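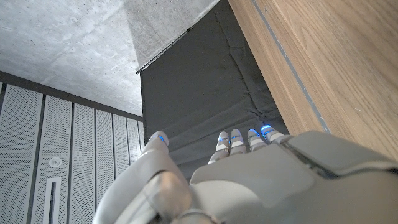
Home | Notebook | Type list | Paper | Older entries

Filed under: Shop notebook, Letterpress

4 min read

2021-12-18

Winter cards, second color. I'm writing this with ink still under my nails, so excuse the thumbprint on the paper copy if you're reading it off the clipboard.

First pass (the gray, all the text) was done and racked before I got in, and it had dried fine except for the heavy ornament at the foot, which still came off on a fingertip. I gave it another hour by going through the type cabinet and sorting out the Stanard 18 point, which somebody had distributed in a big hurry. There were n's in the u box, u's in the n box, and a whole nest of thin spaces in with the commas! I got through the lowercase. Caps are not done. If you set anything from that drawer, read your stick twice before you lock up.

Paper is the Irnari cotton, the soft white, cut down from the parent sheets in August when we had the good blade in. I love this stuff but it has a mind of its own about damp. The top of the stack had curled toward the felt side, and the first few sheets went into the gripper edge crooked no matter how I held them. I flipped the stack and put the big flat weight on it while I mixed ink, and after that it fed like a dream.

Ink! I was after something colder than the blue we used on the concert posters and a bit greener than what's in the Rivadeneyra can. I started with the can blue, a knife tip of the process yellow, way too much opaque white, then more blue to drag it back. What I ended up liking was mostly white with two parts blue and the tiniest smear of yellow. Smear is not a measurement, I know. I did a drawdown on the Irnari and one on newsprint and taped them both on the facing page so you can match it. It dries a shade darker than it looks on the slab, so mix it lighter than you want it. 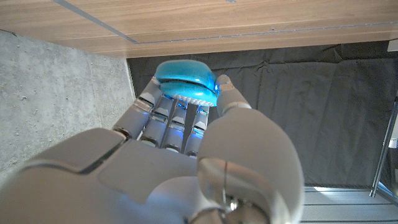

Turquoise blue, held up.

Lockup took me far longer than it should have. The ornament is the old wood one with the dip in the middle, and with plain packing it printed as two dark ends and a pale belly. I tried a sheet of tissue under the whole thing, which only made the ends punch harder. Peeled that off and built it up from the back instead: one tissue patch the size of the dip, then a smaller one inside it, then a scrap no bigger than a fingernail right at the low spot. Paste, not tape, and I pencilled around the patches so they can go back in the same place if they fall off. Much better. There's still a faint thin place on the left if you hold a card to the light, and I've decided I like it.

Registration next. The star is supposed to drop into the gap in the second line, with a hair of white all the way around, and on the Vallberg that hair is about all the slop you get. I ran the pins up, pulled one, moved the left pin in, pulled another, moved it back out again (sigh) and finally noticed that the tympan had crept. So it was never the pins. I tightened the bail, redid the packing, and the star sat down right where it belonged on the next pull. I've marked the pin positions on the old tympan sheet and rolled it up with the job ticket.
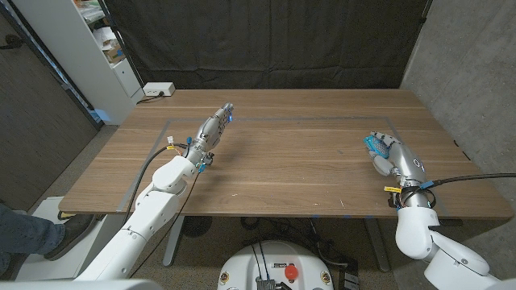

Once it was going I just kept going. There were 130 sheets with the gray on them and the order is for 125, so not much room for me to be a klutz. I stopped to add ink 2 times. The second time I put on too much and the next couple of cards came out looking like they'd been stamped with a wet sponge, with the points of the star all filled in. Those are in the scrap box and would make nice tags if anyone wants to cut them down. The rest are good, and we make the order, just barely.

The rollers sounded hissy toward the end, that dry-leaf noise you get when it's over-inked, so I wiped the disk with newsprint and ran a few sheets of waste through before I printed the last of the stack. I should have done that sooner. The top roller also has a flat on it from being parked against the disk. It isn't bad enough to show in something this small, but I wouldn't want to print a solid with it. Please take them off when you're done for the night, even if you're coming back the next morning!

Cards are on the drying rack, top shelves, blue side up. Don't stack them yet. The Irnari holds on to wet ink for ages and I'd hate to see a ghost star on the back of every one.

Still to do: score and fold, trim the foot, finish the Stanard caps, order more of the Rivadeneyra blue (there's enough left for one small job). The leftover mix is in the little jar with wax paper pressed on top. Skin it before you use it.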